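Fusness Desk Organiser
Section 3: Placing the Tray

Read this section before you load the organiser. You will need a soft cloth and a little warm water.

1. Clear the part of the table where the tray will go.

2. Wipe the tabletop and let it dry. Crumbs or grit under the base can scratch a matte finish.

3. Check that the underside of the tray is clean. Peel off any leftover packing film.

4. Set the tray flat on the table with the raised rim facing up. Leave clear space along the left side so you can get your fingers under the rim later. 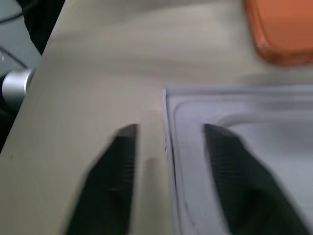
Figure 8. Light grey tray flat on the tabletop, with stepped inner recess.

5. Press down lightly on each corner. If the tray rocks, lift it, check underneath and set it down again.

6. Place small items inside the recess. Do not rest them on the outer rim.

Note: The colour of the tray may vary slightly between batches.

CAUTION: Do not slide a loaded tray across the table. Empty it first, then lift it with both hands.

CAUTION: Keep the tray away from heaters, stovetops and direct sun through a window. The plastic may warp.

To fit the divider, go to Section 9.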